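**Puletstead House, duty diary - January**

The morning was given over to the furniture in the ground-floor rooms. Mr Didenko and I began at 8 with the store cupboard, where the folding tables have been kept on their sides since the autumn. Two were found to have stiff crossbars and were set apart for oiling. The remainder were wiped down and entered in the book under their old numbers, the Hrynyshyn labels having mostly come away.

Ms Sydorenko telephoned from Viladport to confirm that 72 chairs will be required for the open evening, with 20 of these to go in the side room. I informed her that we hold sufficient stock, but that the felt pads on the older set are worn and will mark the floor if the chairs are dragged. She agreed that they should be lifted. A further packet of pads has been requested from Gutetti, and the order is with the office for signature.

After lunch we turned to the placing of the small tables. The plan shows them square to the wall. I have always thought this awkward for anyone coming through with a tray, and proposed that they be tried at an angle first. Mr Didenko was doubtful but raised no objection. The pale-topped table with the dark edging was used for the trial.

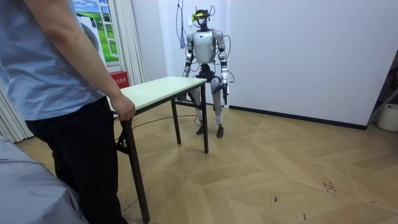 *Small folding table with pale top, set at an angle.*

The angled position will be put to Ms Sydorenko before the plan is altered. I noted also that the legs should be checked each time a table is put up - the crossbar can look straight when it has not locked - and have asked that a line to this effect be added to the setting-up sheet.

Left at ten past five. The cupboard key is in the top drawer. Cloths still to be washed.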